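Questions I Get About My Sourdough Starter Shop

I sell dried sourdough starter out of my house in Jirnstead, and I get the same emails over and over. I love getting them (please don't stop!), but my typing fingers would like a break, so I've put the answers in one place.

What exactly do I get in the envelope?

Dried flakes of my starter, a little card with the feeding schedule, and a sticker if I remembered to order stickers. There's no jar. I used to send jars, and then I spent one whole winter answering emails about broken jars, so now you use your own. Anything glass with a loose lid is fine. I use an old pickle jar and yes, I washed it a lot first.

Which starter should I pick?

I keep 2 of them going. Irkness is the mellow one, fed on plain white flour, and it's what I'd hand to anybody making their first loaf. Presside is rye-fed and a good deal more sour. My own family is split on Presside. If you grew up on dark bread you'll probably like it, and if you're making cinnamon rolls for kids, get Irkness.

Why is it called Irkness?

Because it annoyed me for a month before it would rise. Presside is just the name of the road I lived on when I started it.

How long until I can bake?

Plan on 6 days. Sometimes it's ready sooner, and if your kitchen is cold it can drag on longer than that. I know that's a boring answer. People write to me on the second day in a panic because nothing is happening, and I always say the same thing: feed it, stir it, go do something else. I'm terrible at this myself, I lift the lid constantly.

Mine bubbled like crazy and then went flat. Did I kill it?

Almost certainly not! This is the most common email I get. There's often a big burst early on and then a sulky stretch where it looks like wet cement. Keep feeding it on schedule. If you see pink or orange streaks or anything fuzzy, though, throw the whole thing out and write to me. I don't want anybody trying to scrape around mold to save a few dollars.

There's gray liquid on top. Help?

It's hungry. Pour the liquid off or stir it in (I stir, I like the extra tang) and give it a good meal. If it keeps happening every day, you're either underfeeding it or your kitchen is warmer than mine.

Do I really need a scale?

I held out against one for years, so I'm not going to scold you. But a cup of flour can be a lot more or a lot less flour depending on how you scoop it, and a cheap scale makes all of that go away. My card uses 100 grams of flour and the same of water for a regular feeding. If you only have cups, add water until it looks like thick pancake batter and you'll be okay.

What do I do with all the discard?

Crackers, mostly. Pancakes on weekends. I also put it in the batter for onion rings, which I'm a little too proud of. You can keep discard in the fridge for a week or so, and if you can't face another cracker, compost it and don't feel bad.
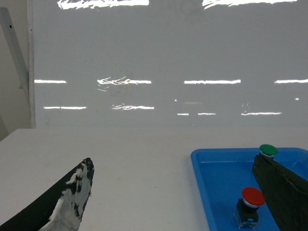
Can I leave it in the fridge and forget about it?

For a while, sure. I feed my fridge backup every other week, give or take, and I once left it a whole lot longer than that when I was staying in Lò. It came back after a few feedings, smelling like nail polish remover for the first couple. If you're going away for a really long time, spread some thin on parchment, let it dry all the way, crumble it up and keep it in a bag in a cupboard. That's how I make the envelopes.

Do you sell gluten-free starter?

No, sorry. Everything in my kitchen has been near wheat, and I wouldn't trust myself to keep one separate.

How much is shipping?

It's included. The flakes weigh next to nothing, so they go in a regular envelope. If your order is over 32 dollars I move it to a padded mailer with tracking.

Do you ship in summer?

Yes, dried starter doesn't mind the heat much. I do shut down for part of June to see family, and there's a note at the top of the order page when I'm closed. Orders that come in while I'm gone get mailed in the order they arrived.

Mine never woke up. Will you send another?

Of course. Tell me what flour you used and where the jar has been sitting, and I'll put a new envelope in the mail. You don't have to send the old one back. (Somebody did once, wet. Please don't.)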